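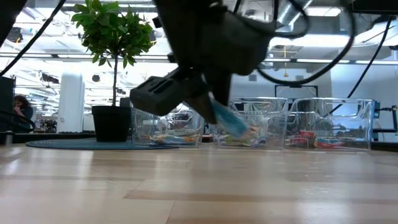
About Namutari

We try out grippers so you don't have to buy six of them first. Also arms, wrist cameras, controllers, and the cables nobody budgets for. Small firm, one big room, a lot of snacks.

Who we are

Started by Ryan Penrose (arms, controllers, most of the swearing) and Recep Canpolat (grippers, cameras, the spreadsheet). Both came out of packing line work. Both got tired of choosing kit from a brochure and finding out in July that it couldn't pick up a crisp packet.

What we do

You send us your items, or tell us what they're like. We run them on the bench with up to 23 gripper and finger combinations – same bins, same lighting, same arm wherever we can manage it. Then you get a plain report. What held, what slipped, what crushed the goods. Video of every run, including the embarassing ones.

Most of our work is picking. Shiny wrappers, soft packs, small boxes, things that slide about in a clear bin and confuse a depth camera. Clear bins are horrible by the way. We use them on purpose.

Two benches at the moment:

Bin bench – single arm, picks in and out of open bins. Mostly used for comparing finger shapes and pads.

Pair bench – two arms facing in over one table. Used for handovers, sorting, and finding out which controller falls over first when both arms want the same spot.

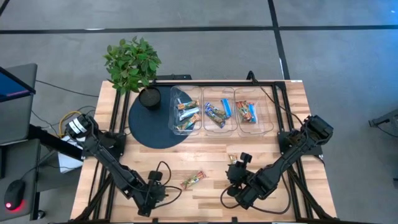
Pair bench: two arms, divided tray, snack bars.

How we compare

Every gripper gets 70 picks per item. Not 10, not "till it works". If a cable snags we log it and carry on. Cameras get swapped seperately so we know which change did what. Controllers last, they take longest.

The Wultach test is our own standard set, 41 everyday items in a fixed order. Ask and we'll send the list. The longest run so far was 901 picks for Insaurralde, who wanted to know when the finger pads would give up. They got a graph.

What we don't do

Sell hardware. Take commission. Werar lend us controllers and get the same report as everybody else, good or bad.

Visiting

Yes please, but tell us first. Kettle's on from 9am. Bring your awkward items in a box with your name on it.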